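Eston Hall Social Club - Minutes of the September Meeting

Posted in September by Saimi Koskela, secretary 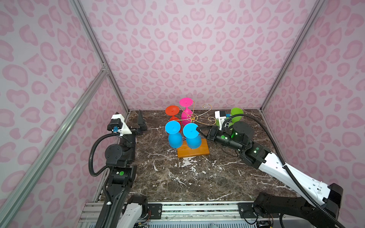

The meeting opened at 7 p.m. with Torquil Baird in the chair. Present were Ravindran Kulkarni, Urho Saarinen, Lauri Kauppinen and Saimi Koskela. The first item was table settings for the fall supper. Lauri asked for the colored plastic wine glasses on every table, mixed, and set upside down until guests are seated. The orange-red and pink ones look good with the gold wire curls laid over them, and it was agreed to use the wire the same way at the supper. Urho thought one glass per table should be raised on a wooden block, like the blue one. Left to Lauri to decide.

Glass order. Ravindran has a price from Hurnell for 300 glasses. They come in mixed colors only, so we can't ask for more blue. Torquil asked whether real glass had been looked at. It had, and the cost was too high. Order approved, Urho abstaining.

Tablecloths. Fourteen tables are booked. The white cloths from last year have wax on them and Saimi will try to get it out. If that fails we go with plain paper on a roll from Makris. Lauri does not want a pattern on the cloths with this many colors on top.

Napkins. 600, plain white. Approved.

Wire. Urho will make the rest at home and bring them to the hall in a flat box - they tangle badly in bags. Ends to be bent under so they don't catch on sleeves.

Display for the hall's history. Torquil has the 1946 supper menu and would like it on the table by the door. Agreed, in a frame. Ravindran to find one.

Washing up. Held over again. Saimi asked that it be first on the list next time.

Any other business. The key to the side cupboard is still missing. Anyone who has it should return it to Torquil.

Meeting closed at 8:40 p.m.

Last updated: September

Related items
Fall supper: table plan
Minutes of the August meeting
Hirkard Room booking form
Notes on storing the tablecloths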